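Documentação > Plevia > Guia de instalação > Avaliação em simulação
Arquivado em: Manipulação, Guias de laboratório

4.3 Reproduzir o ensaio de câmara de punho invertida

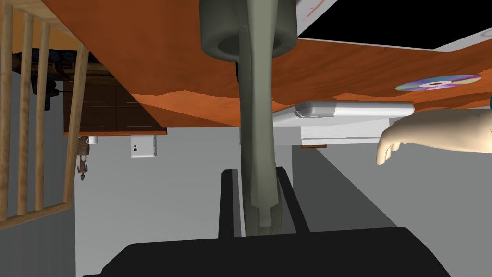
O método da Pondbridge parte de uma pergunta pouco elegante: quanto perde a política de preensão quando a câmara do punho roda e o mundo fica de pernas para o ar? Savvas Panagiotou esperava uma quebra modesta. Os gráficos foram menos simpáticos.

1. Abra o Plevia e carregue o ambiente doméstico.
2. Fixe a semente em 3105. Qualquer outra funciona, mas os seus números deixarão de bater certo com os nossos e passará a tarde a escrever-nos.
3. Em «Punho», escolha a orientação invertida.
4. Corra 20 episódios de aquecimento e deite fora os resultados, por bons que pareçam.
5. Lance a avaliação completa, de 2000 episódios. Conte com cerca de 312 minutos.
6. Exporte a tabela antes de fechar a janela.

Nota: o disco compacto é um alvo difícil, fino e com reflexos irisados. Gyu-bin Yeom defende que se mantenha no conjunto de teste. Quem o retirar deve dizê-lo no relatório, de preferência fora das notas de rodapé.

Cuidado: não rode as imagens à mão antes da inferência. A taxa de sucesso sobe imenso e o ensaio deixa de medir seja o que for.

Cuidado: o botão «Repor» apaga também os registos. Sim, sabemos. A correção está prevista para janeiro.

Se a avaliação parar a meio, retome a partir do passo 2.

Anterior | Índice | Seguinte | Contactos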